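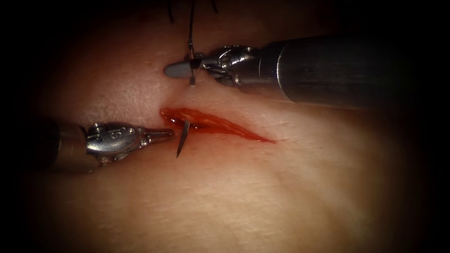 Is Mulwood a good place to buy if you only plan to use the apartment part of the year? For a lot of people I'd say it is, as long as you use the building's own rental desk for the empty months and read the fee sheet before you sign.

I spent two nights in a one-bedroom at Mulwood this November as a possible buyer, and came home far more excited than I expected to be. It's the new lakeside building from Vavach, the same developer that did the terraced houses above Hirkport harbor. There are 425 apartments over 8 floors, which sounds like a lot, but the place is broken up into wings with gardens in between and you never feel like you're in a big hotel.

## The apartment

The layout is what won me over. The front door opens into a proper hallway with a closet (a closet! with a door that shuts!) and the living room gets the whole width of the balcony. The bedroom sits at the back, away from the elevator, and I slept like a log both nights. Storage is better than in any vacation condo I've looked at this year. There's a tall cupboard just for suitcases and another one you can lock when renters are in.

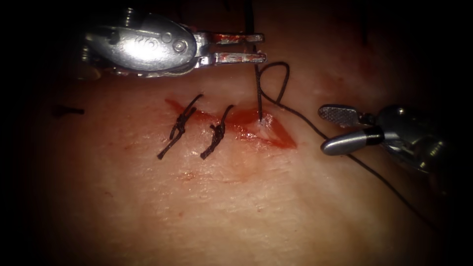 The kitchen is small but somebody who cooks must have planned it. You get real counter space next to the stove, deep drawers, and a full-size fridge. My one complaint is the bathroom fan, which runs on for ages after you turn the light off and is loud enough to hear in bed.

## The building

The pool is heated and long enough for actual laps, the gym is fine, and the ground-floor restaurant, Diệp, is wonderful. I ate there both evenings. Owners get a discount, and the noodle soup alone would bring me downstairs on a rainy night.

Parking is the weak spot. One-bedrooms come with a single space, and guest spaces were full by dinnertime. If you often have family up for the weekend, ask about buying a second space early on. 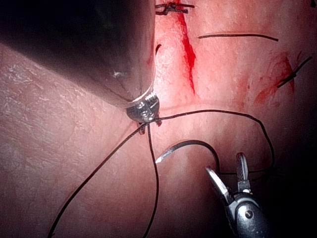

Are the monthly fees high? They're a little above what older buildings in Hirkport charge, and they cover water, the pool, the front desk and the reserve fund. Electricity and internet are on you.

The rental program is optional, which I loved. You can block out your own weeks online up to 6 months ahead, and the desk handles keys and cleaning.
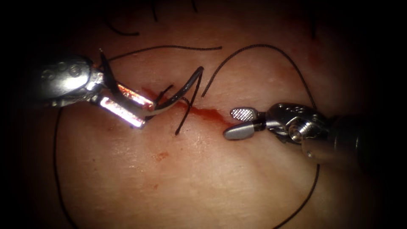 It pays out every quarter, with a statement that breaks out each stay, and you can leave the program with 2 months' notice. I asked to see a sample contract and had it in my inbox before I'd finished my coffee.

I've put my name down for a lake-side unit on one of the middle floors. The garden-side ones are cheaper and quieter, but I want that water view with breakfast!

*Posted 12/03/2025*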